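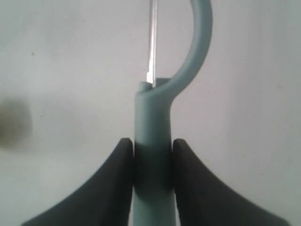

Home | Notebook | Cell 2 | Parts list | Search

September, packing room, Prindilcombe. Entry started 7:40.

Scissors again, handle down in the fingers and blade up. We keep this grip for now. When the cell took the scissors by the loop they turned a little on the way to the tray, and Fulvio Lombardi had to straighten them by hand before the lid. With the straight part of the handle between the fingers I saw less turning.

Morning run: 196 sets for the Jurmont order. 12 stops. Most of the stops were at the tray and few at the pick. I wrote the times on the paper sheet near the door, please do not throw it away.

What I want to note is more about the people than the grip. Before, four persons stood at the table and put the sets together, and they talked the whole shift. Now two are at the table, one is at the screen, and one goes between the cell and the Polák boxes. Fulvio told me that his hands hurt less in the evening but he is more tired in the head. He listens for the stop sound even during lunch. I asked if a softer sound would help. He would prefer a light, placed where he can see it from the boxes.

Also the question of who may restart. At the moment only the person at the screen, so when this person is away the others wait. In the afternoon we waited 94 seconds for one restart, with everybody looking at the cell. I think all four should learn it. It is a short procedure and they know the parts better than I do.

The plan from Prurkance says 800 sets in one day. I don't want to promise this before the tray is fixed. If we go faster now, the straightening work comes back to the table, where there are only two people for it.

To do:
- ask for the light
- restart training for everyone, start with Fulvio
- move the tray a bit closer to the cell, then same run again
- change places at the screen every two hours, try it one week

The left finger pad should be looked at before the next run. I have not done it yet.

2 comments | 5 shares

Contact | Prindilcombe workshop notebook | Back to top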